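I'd been told to bring an appetite to the Ronness paper studio in Fivstead, so of course I turned up with lamingtons and then wasn't allowed to eat them anywhere near the stock. Fair enough! The owner has been making invitations and envelopes here since January, after 2 years of doing it all from her spare room in Sutherland.

"I had 210 envelopes drying down the hallway once," she told me, laughing. "My husband had to go round the outside of the house to get to the loo."

These days it's coloured paper everywhere, and I mean everywhere (I sat on a sheet of it). She's a big believer in trying things on the bench before she commits to anything. Pale yellow is her favourite at the moment, though she reckons light blue is what people keep asking for.
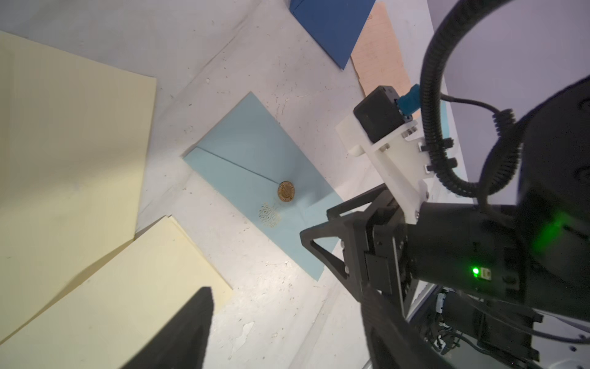
A light blue envelope with a round gold-coloured coin near the tip of the flap.

I asked about the lacy bits and she went a little pink. "I'm hopeless with anything floral. If I could put it on the gas bill, I would."

The next big job is 54 sets for a garden party on 22nd September, and she's still tossing up colours. "I'll change my mind at least once more," she said. "Then I'll go back to the first one, like I always do."

We had the lamingtons out on the step.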